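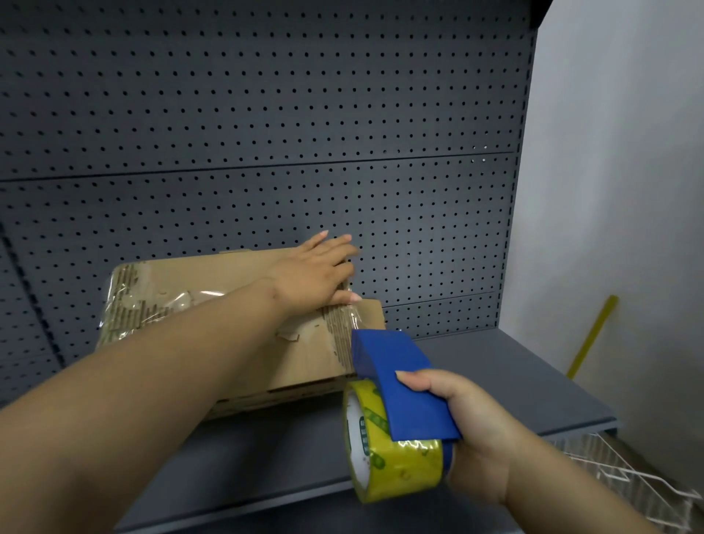 Do new players have to read the whole thread before they can join, one reader asked under my last post, because she had looked at the page count for Marow and closed the tab. She had a character ready and everything.

The short answer is no. The main thread stands at 2,171 posts and I wouldn't ask anyone to read that. I run the game and I haven't reread the first winter since we wrote it. What you need is the summary pinned at the top, which I've just rewritten and cut down to 700 words. The old one had grown into a history of every quarrel in Vinder, with names of innkeepers who appeared once.

The new summary covers where the river border is now, who holds the bridge at Prundska, and why the salt guild won't deal with anyone from upstream. It leaves out the siege. If your character was there, ask me and I'll send you the three or four posts that matter. If they weren't, they would only have heard rumours, and rumours are easier to write when you don't know the facts.

Character sheets are the other thing people get stuck on. I used to ask for a full page. Most of it never came up in play, and I had 118 sheets on file for a game where nine people post in a good month. The form is now name, age, trade, one thing they want and one thing they can't do. Please do fill in the last one. A bargeman who can't swim has given us more to write about than all the lost heirs put together. 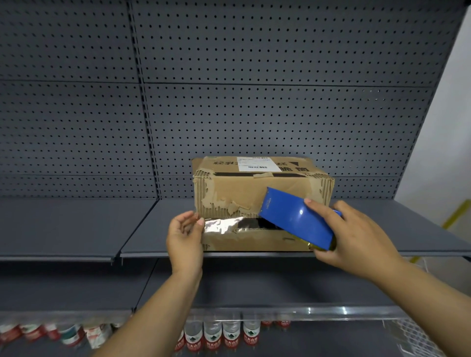 Carton on the upper shelf

On pace, I ask for one post a week. Friday evening is when I move the clock on, so anything up by then gets answered in the next turn. If you miss a week your character is assumed to be nearby and keeping quiet. If you miss a month I'll write them onto a boat and you can come back off it whenever you like. Posts don't have to be long. Roughly 200 words is plenty, and if you're in a conversation with one other player, a couple of lines will do.

I'd still like somebody to take over Debnath. He's the customs clerk, he has been mine for too long, and I've started making him agree with me. He comes with a desk, a bad knee and a ledger that doesn't add up. I know what's wrong with the ledger but whoever takes him on can change it.

Leave a comment if you want in, and say which side of the river you'd like to start on.

Posted in March by Tumaini Mussa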